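Booking a support act for a small festival: who pays the sound engineer?

Posted in Live Music and Events — 724 views

Jui-lin Su

I help book the second stage at a small indie festival called Mostano, which runs in September. One of our acts this year is a four-piece called Vanen. We agreed a flat fee with their agent by email back in the spring and sent over a short contract, which they signed.

Now their tour manager says they are bringing their own front-of-house engineer and want us to cover his day rate and a hotel room. The contract says we provide "PA, stage crew and house engineer". It doesn't mention visiting engineers at all. The rider, which came through nine days after the contract was signed, has a line saying "promoter to cover FOH engineer".

The stage holds 931 people and the budget is tight. I don't want to fall out with the band, who have been pleasant to deal with, but I also don't want every other act on the bill asking for the same thing. Is the rider binding if it arrived after the contract? And what is normal at this level?

3 comments

Sarnix

I tour managed for a good few years and now do production for a couple of venues. The usual position is that a rider only counts if the contract refers to it, or if you agreed to it afterwards. Look for a sentence such as "the attached rider forms part of this agreement". If that sentence is there but no rider was attached when you signed, it gets murkier, and you should talk to the agent before you talk to the tour manager. Agents don't want an argument over one day rate any more than you do.

As for what is normal, at your size the band pays for its own engineer out of the fee. You supply a house engineer, and if they want their own person on the desk, the house engineer stays on to look after the system. What you can offer without much cost is a meal, a parking space and a crew pass. If you already have a hotel booking for the band, ask whether two of them would share.

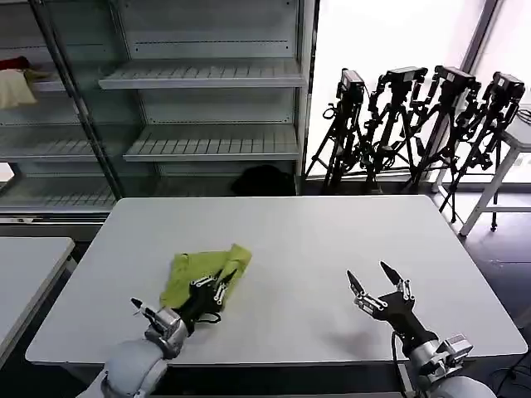
Cloth on a white table

Whatever you agree, put it in an email to the agent the same day and ask for a reply saying yes. Keep it short. Also send the desk model and the input list form now, so the engineer can bring the right show file. Most of the bad changeovers I have seen came from somebody turning up with a file for a different desk — it had very little to do with money.

For next year, add a line to your contract saying that any rider terms with a cost attached must be agreed in writing by the festival. It saves a lot of emails.

12 people found this helpful

Ho

Just say no. They signed for the fee and that's the fee. We had a band try this on with backline and they still played.

2 people found this helpful

Jui-lin Su

Thanks both. I've checked the contract and it doesn't mention a rider anywhere. I wrote to the agent this morning and offered meals, parking and a pass for the engineer, and she came back before lunch to say that was fine and the band would cover his rate. The hotel is still being talked about — the drummer may be driving home after the set, in which case there is a spare bed anyway.

I've sent the desk details over as well. I'll put the extra line in the contract for next year.

Share this page (9)

Contact us | Community rules | Back to top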